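Ornis Pet Ancestry and Health Kit

Ornis Kit, single dog: $429
Lab partner: Sriwong
Status: In stock, ships in 2 business days
Our rating: Recommended with reservations

We sell this kit, so take the following for what it is. We also send out more refunds on dog DNA tests than on anything else we carry, and most of those refunds come from people who expected more than a cheek swab can give. Please read the whole page before you add it to your cart.

What you get

The box holds two swabs, a return tube, a prepaid mailer and a card with your activation code. You rub the swabs inside your dog's cheek, seal them in the tube and mail it. Ornis says results take four weeks. Our customers tell us it's closer to six in the run-up to the holidays.

The report comes in two parts. The first is a breed breakdown. The second is a list of health markers, each one labeled clear, carrier or at risk.

How far to trust the breed numbers

The big percentages are usually fair. If the report says your dog is half beagle, there is very likely a beagle in the picture. We would not bet a bag of kibble on anything in the single digits. Those small slices depend on which dogs the company already has in its files, and they move around when the files are updated. One of our buyers, Kanyarat Somboon, had a report from last June that listed a trace of Akita. By the next update the Akita was gone and a spaniel had turned up in its place. Same dog, same swab.

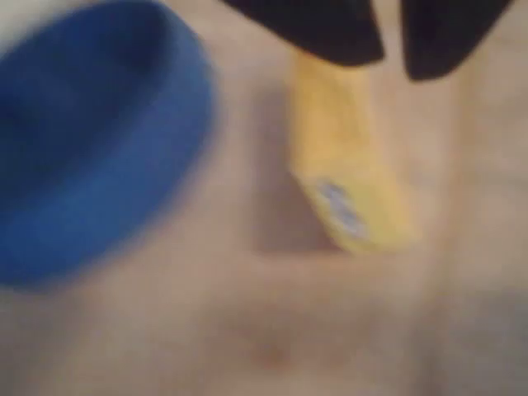 Ornis calls these changes "refinements." Maybe so. We would like to see a plain margin of error printed next to each number, and we have asked for one twice.

How far to trust the health markers

A bit further, with care. A few of the markers are for conditions caused by one well-studied gene, and a result there is worth showing your vet. Many others were found in one or two breeds and then applied to all of them. If your dog is a mix, "at risk" can mean very little. The report does say so, in gray type on the last page. Don't change a diet or start a supplement on the strength of it, including the supplement Ornis will offer you by email the day your report arrives.

Your dog's data, and yours

The dog may not care who holds its DNA, but the account has your name, street address and vet on it. By default, Ornis shares "de-identified" results with research partners. We could not find a list of those partners. You can switch sharing off under Account, then Preferences, and you should do it before you mail the sample. Samples are kept until 2032 unless you ask in writing for them to be destroyed.

Compared with the others

Gavoteo: Cheaper, breed results only. Has the same trouble with small percentages, but makes fewer claims.
Kanar: Health markers only. Reports are short and go through your vet. If health is your main worry, we think this is the better buy.
Ornis: The one to pick if you want both parts in one report and can live with the price.

Customer comment

"Swab was easy, website was not. I got the health report I wanted and a lot of marketing I didn't. My vet read two lines of it and said the rest could wait." Yuzhen Ye, verified buyer

Returns

Unopened kits can be returned for a full refund. Once the activation code has been used, we can't take the kit back, and Ornis won't either. A failed sample gets one free replacement swab set. Ask Ornis for it directly and keep your order number handy.

Page last checked January 27, 2025. Price may change without notice.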